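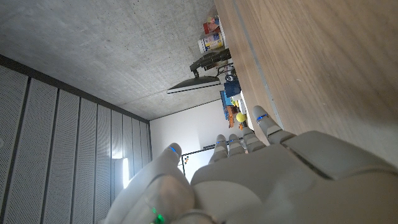
Wrist view, left room. Fingertips blue, green light at the thumb base, table edge to the right. The ball and boxes are on the far side.

Wednesday, 9:40

Second week with the hand on the sorting bench. Writing this up before the Rernville call, while I still remember what happened and in what order.

What was promised: the hand takes over picking returns off the table and putting them into the right group, and the people who used to do it move to "higher value tasks." I asked twice what the higher value tasks are. The answer both times was checking the hand. So we have taken a job that was picking up a can and setting it down, and replaced it with a job that is watching something else pick up a can and set it down. I don't say this to be funny. One of those jobs keeps you awake and the other does not.

Notes from the morning run:

Ball first. Closed on it fine, let go late. Second try the same. Third try it let go on time and the ball rolled off the wrong way, so I chased it. Soft objects still better than hard round ones.

Cans. Okay if the label side faces the wrist. Turned the other way it hesitates. Filon's notes say the label should make no difference. I would like whoever wrote that to come and stand here for a morning.

Small boxes. Good. No complaints at all, and I looked for some. Two of the day shift said the same without being asked.

Cables. Don't bother. We agreed last week that cables stay with people, and I want that in writing before somebody upstairs forgets it.

Stopped 3 times before the break. One was mine (stood too close). The others I can't explain, and the log only says "hold." A person who stops working can tell you why. I keep asking for the log to say more than one word and keep being told it is on the list for Hetasico.

11:15

Call with Rernville. They showed the chart again. It counts items moved per hour. It does not count the time I spend setting things out so that the hand can reach them, or the time spent putting the bench back after a stop. I raised it. They said setup time "settles down." Maybe. It was 4 minutes per round on the first day and it is 4 minutes per round now, so I see no settling yet. Will keep timing it with the kitchen timer, same as before, so nobody can say I changed the method.

They also asked if the team is "on board." I said people are polite about it. The woman who ran this table before me was faster than the chart and knew by the weight of a package if it had been opened. That isn't on the chart either. She is in receiving now and says the hours are worse.

1:30 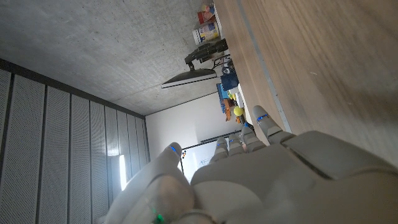

Same wrist, fingers open. Whiteboard against the back wall, blue writing on it. Bench items along the far side.

Tried the open-hand start. Before, every round began with the fingers half curled, and I had the idea that it was losing time uncurling. Open start seems quicker to my eye but I don't trust my eye after lunch. Need a proper set of rounds with both, same objects, same order, and someone other than me on the timer.

One thing I will give it. Nobody has complained about sore wrists since we moved the small boxes over. Last winter that was half of what we talked about at break. If Aguiar had sold it to us as a way to spare people's wrists on the boring boxes, I would have signed the first day. They sold it as a way to run the room with 2 people, and that is what I hear every time it starts up.

Practical points, for whoever has the bench next:

— Keep your things off the wooden table. A coat sleeve over the metal strip counts as an object as far as I can tell.
— Small boxes to the hand, cables to you.
— If it holds, write down what it was holding and which way round. The log won't.
— Don't help it. I caught myself nudging a can straight for it this morning, and then it goes in the chart as a good pick. Every nudge makes our case weaker.

That last one is harder than it sounds. You see it about to miss and your hand just goes out.

3:50

Two more holds since lunch, both on cans. Wrote down label direction for each: away from the wrist, both times. Sent that to Filon with no comment attached.

Still open: setup time in the chart, longer log messages, cables in writing, open start against curled start. Also need batteries for the timer.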